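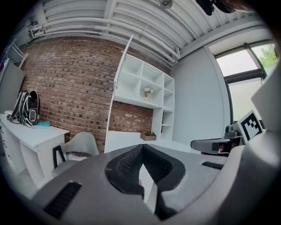

Peter Jireš wrote:

> I read the Kamata summary twice and still can't tell what my shift
> looks like after June. It says the arm takes over "routine put-away
> and shelf reset" and that leaves me with what, exceptions? Exceptions
> are maybe a fifth of the day. Also are we graded on the demos? Someone
> on early shift said slow ones get thrown out and it goes on your sheet.

Peter, fair questions, quick answers, I'm on at 2 so this is short.

Grading: no. Asked Vundico straight out. They drop demos where the tag is hidden or the grip slips, and that count stays with them. Doesn't go on anybody's sheet. I want it in writing and have asked Wadow for that, no reply yet.

Numbers. We were at 1,403 demos end of last month, 1,787 as of this morning. Kamata wants more of the small stuff, vases, little boxes, things on low shelves. Less of the big easy reaches. So if you're on a desk-and-hutch station please don't do the same pickup all afternoon, move things between the cubbies, change which hand goes first.

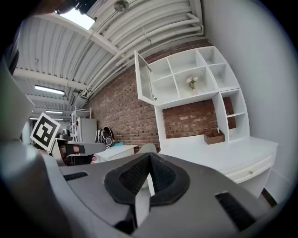 Wrists. Three people have now told me the same thing, sore by the end of the second hour. The sheet says 5 sets before a break. I think thats too many and I've told them 2. Until somebody answers, take 2 and put my name down if a lead asks.

Now the shift question, the real one. What I've been told, out loud, not on paper: put-away goes to the arm at Tratach first, we follow if it holds up. Nobody loses hours before the fall schedule. After that "roles will be reviewed". I don't like that wording either. What I'd push for:

- demo time paid at the trainer rate, back to when we started
- resets and fixing the arm's misses listed as a job, with a grade, before it comes in
- a say in which stations go over

It's our hands they're copying, so the rate thing seems like the one to lead with. If you have a better order send it to the list and not just to me, I lose stuff in my inbox.

Also whoever has the Tratach contact, please forward. I want to hear from someone who has worked next to it for a full week, not from a slide.

Gotta run, will read replys tonight.

Jouko Lahtinen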